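Print this page | E-mail this page

Brestance Community Help > Local Government & Health

How do I get a say on the Vovwood clinic closing?

posted by marigold_lane
Dec 28, 2022

Hi all! I just found out the county wants to close the Vovwood walk-in clinic in June and move everything over to the Bang Street health center on the other side of Brestance. I love that clinic. They've looked after my kids, my dad and half my street, and it's the only one out here you can get to without two buses.

I've never been to a county meeting in my life but I really want to do this right! Can a regular resident speak, or do you have to be invited? Is a petition worth the trouble? And is it the county board that decides, or the state? The letter we got says "subject to approval" and doesn't say whose.

posted by ferrypath
So glad you asked, because there's still time, and plenty of it! I went through this when they wanted to cut the dental hours, and I learned a ton.

The county board decides. The state only has to sign off on the license being moved, and it won't look at that until the board has voted. So the board is where you want to put your energy.

Anybody who lives in the county can speak. There's a sign-up sheet outside the meeting room and it comes in when the meeting is called to order, so get there early. You get a few minutes and there's a little light that goes yellow when you're almost out. Practice at home with a timer (I did mine in the kitchen and ran way over the first time!). Start with your street and how long you've used the clinic, and then say exactly what you want them to do. "Keep it open" is fine. "Put off the vote until the bus study is finished" is even better, since they can do that on the spot.

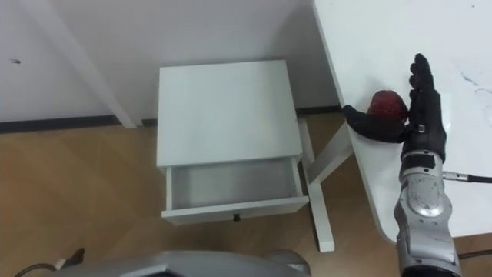
Okay, but has anyone checked whether the bus study is really finished, asks tworivers. The clerk's office told me it went to the board already, and if so, asking them to wait for it won't get you far.

Good catch, and worth a phone call! If it's out, ask the clerk for a copy. It's a public record and they have to let you see it. Then look for whatever it says about the 6 p.m. bus, which is the one people take after work.

On petitions: yes, do it! With 300 signatures from county residents, the board has to put your item on the agenda and hold a separate hearing. Get printed names and home addresses next to every signature. The clerk throws out any line without an address, so collect 100 extra if you can.

posted by pinecone_hal
Write to your board member. They read the mail. Mine called me back.

posted by tworivers
Adding to the above. There are 11 seats on the board and the Vovwood area only votes for one of them, so don't stop with your own member. The ones from the Wornier side have the same worry about their clinic and they're very easy to talk to. I'd start there!

Also, written comments go into the packet if they reach the clerk before the packet is printed. After that they get handed out on paper at the meeting and I'm not sure how many get read.

Comments

sunnyside_up: Signed up to speak thanks to this page. Nervous but excited!

ferrypath: Yay! Wave if you see a person in a big green scarf.

oldmillroad: Is there parking at the county building in the evening?

tworivers: Yes, the lot behind it is free after 6. Use the back door.

Related items
- What does "first reading" mean on a board agenda?
- Getting a ride to the Bang Street health center
- How to ask the county for public records
- Wornier clinic: new hours
- Who runs for the county health seats?

Print this page | E-mail this page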